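Publications > Work and Automation > Kutik Working Papers > Section 4

4. What changed for the staff

When we first visited the Bromutdale office, a good many of the people we met expected the arm to take over whole jobs, and quite a few told us so over coffee before we had even taken our coats off. What we found over the following months was slower and, to our minds, a good deal more interesting. The arm took over bits of jobs: fetching, setting down, passing a thing from one surface to another. The people kept the rest, and they also picked up a handful of new chores that had no name in anyone's job description.

Of the 1,403 handling tasks logged during the study, 556 were finished with some help from a person. Most of that help was small (a nudge to an object, a chair pulled back, a cable moved out of the way), and the 18 staff members we interviewed rarely thought to mention it until we asked. Ritu Ahuja, who shared her room with the arm from November on, told us she had begun setting her things down differently at the end of the day. "I leave it a path," she said. "I used to do that for the cleaners too, so I suppose it came naturally!" Others were less cheerful about it, and we want to give them their due. Three people felt that tidying for a machine was work they were not being paid for, and one asked, quite fairly, whether the time would ever show up on a schedule.

Valdir Nogueira took the opposite view. He had spent years carrying small items between rooms, and he liked being the person others called when the arm paused. His standing in the office went up, by his own account and by that of his coworkers, even though his title and his pay stayed just where they were.

We also learned that furniture matters more than our early plan allowed for. Desks, curtains, chairs and cords belong to the daily comfort of the people who use a room, and staff were understandably slow to give any of them up. Figure 3 gives two views from the gripper during the work. 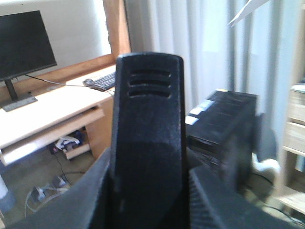
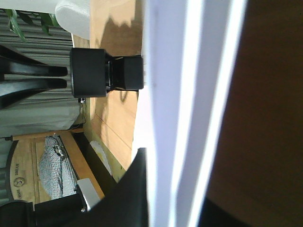
Figure 3. Views from the gripper: a desk with monitor and keyboard (first) and a black object on a wooden tabletop (second).

Related papers
Sharing a Room with a Machine: Notes from Plosirar
Unlisted Chores and Who Does Them
The Delić Interviews: Pay, Title and Standing
Office Furniture and the Moving Arm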